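Washing day, again

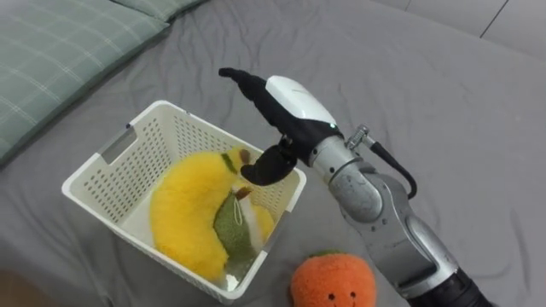
Grey sheet, white basket. The usual.

Right. Quick one before the kettle goes cold, I've got 10 minutes.

Been in the Grosbridge flat since September and the thing I can't get on top of is the washing. Not the washing itself, the drying. No garden, no balcony, one radiator that works properly and one that makes a noise. At the old place I had a line and never gave it a thought. Now I plan my whole week round a clothes horse.

So, what I've tried.

Launderette on the corner. Lovely and warm, good chairs, but the big dryer eats coins and I came home with everything still damp at the seams. Twice. Not going back till I have to.

Then the heated airer. Got a Viment one, second hand, 36 quid. It's fine. Jeans take all night and you have to keep turning them. A sheet over the top makes a sort of tent and that does help, though then you've got a warm sheet you can't sleep on. Pillowcases dry in no time, socks dry in no time, towels never. Towels are the enemy.

Window open or shut? I go back and forth. Shut and the glass is streaming by teatime. Open and I'm sat in a coat. At the moment it's open a crack in the bedroom, door closed, airer in there, and I live in the kitchen untill bedtime. Seems to work. Humidity thingy said 61 this morning and it was well over that last week so I'm calling it progress.

Bedding is now one set at a time. Strip it, wash it, back on the same day if I start before eight. If I start after eight, forget it. I did buy a second fitted sheet but it's the wrong depth and pings off the corner at 3am, every single night, so that's gone in the cupboard with the other things I mean to return.

Oh and powder. Gone back to powder. The Trulla liquid smelt nice in the bottle and like a wet dog by the next day, might be the slow drying, might be teh liquid, no idea. Powder, 40 wash, no softener. Towels are less awful.

Anyway kettle. If anyone's got a trick for towels put it in the comments, I'll try anything that doesn't cost 225 quid like the dehumidifier I keep looking at.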